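Niloufar Mohammadi
09/04/2024

1/ Day one of teaching a robot to tidy up. The robot is in another building. I am the one doing the tidying. I begin to see how this works.

2/ The kit is called Jekley. You hold a gripper in each hand and do the job yourself, and the robot is meant to copy you later. My mother tried much the same method with me and had mixed results.

3/ Target for the week is 1048 goes. I have done 47. At go 31 I dropped a sponge and said a word that I'm told the robot won't learn.

4/ Each gripper wears a patterned cube, so the software can work out where my hands are. Keep both cubes in view, they said. Try it while reaching under a chair.

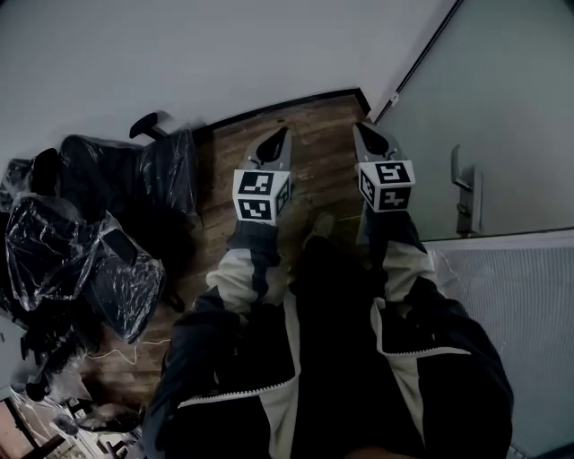

5/ Things I have learned about my own hands:
– they hesitate before picking anything up
– the left one is mostly decorative
– neither can fold a tea towel with two fingers

6/ You have to do it slowly but not too slowly. Flornell, the last robot, was taught by a very careful man and now takes 7 minutes to put down a cup.

7/ Elbows ache. Tried to open my crisps with the grippers at lunch. Took 3 attempts, and I've asked for them to be counted.

8/ Back tomorrow for socks.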